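Workshop notebook, Plorkberg retail units
9/4/25

Started at the Volasville end this morning, with the keys from the agent. The long key does not open the rear shutter, it opens the meter cupboard. I have put tape on it now. Please leave the tape on.

Purpose of the day was to measure the vacant unit again before the new lease plan goes to Mudaliar. The old plan gives 752 square feet for the sales area and I could not get this number from the dimensions written on the same plan. Either somebody measured to the middle of the walls, or the column was not taken out. Triin Vasiliauskas thinks it is the column. I thought walls, but after today I am less certain.

Method: laser from the inside face of the shopfront to the rear partition, two readings for each line, one at knee height and one at shoulder height. Where the readings did not agree I took the line again with the steel tape. The rear partition is leaning a little. At knee height the room is longer than at shoulder height by 7 mm, and this I repeated until I was bored of it. For the area it means nothing, but for anybody who orders fitted shelves it will mean something, so I write it here.

The laser does not like the shopfront glass. I held a piece of card against it and subtracted nothing for the card, it is thin.

Column: measured on all four faces. It is not square. The boxing was done again at some time, and the side towards the door has one more layer of board than the others. The lease says net internal area, so the question is if we deduct the column with its boxing or only the structure behind. Sabine Hamann says with the boxing, as it is not the tenant who put it there. I would like to have this in writing from her before I change the drawing.
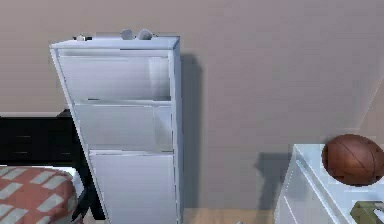
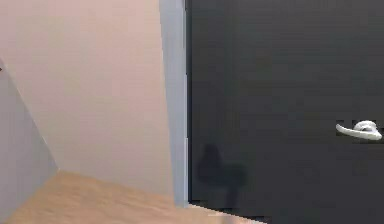 The second thing is the service corridor. In the old lease it is shared between the two end units, and in the draft for the new one it is drawn inside the red line of only one of them. I believe this is a drawing mistake which was copied from an earlier sheet, as the text of the draft still says "in common with". If we send it like this, the neighbour will have no right of way to the bins. I marked it on the print with green pencil and told Triin by telephone. She will ask Mudaliar which version they have seen.

Loading bay: the clear height sign is missing, only the fixings are there. I measured under the lowest pipe and not under the slab. The figure is on the loose sheet in the back pocket of this book. It should be copied into the schedule, but not before somebody checks it with me, because I was alone and holding the tape against a pipe with lagging.

Handex sent their quotation for the door closers in August and it is still not answered. They ask if the price is for the end units or for the whole parade. My understanding was whole parade. Sabine please confirm. Their man also wants to know if he can work in the evening, and I said I cannot decide this.

Office, after lunch. Drew the sales area again from the new readings. Without deducting the column I come very near to the old number – nearer than I expected. With the column deducted the area is smaller by around 2 square feet. So Triin was probably right and I owe her a coffee. I have kept both versions in the job folder and the one with the deduction is not issued.

One doubt remains. The recess beside the meter cupboard is included in the old plan and I do not see why. It is behind a locked door and the landlord keeps the key (the long one, with the tape). I left it in for both versions so that they can be compared, but I wrote a question mark on it.

To do:
Ask Sabine for the column rule in writing.
Red line at the corridor, wait for Mudaliar.
Check height at loading bay, second person needed.
Answer Handex.
New battery for the laser, it went down to one bar before noon.
Return keys to the agent before they close – not done today, they are in my drawer.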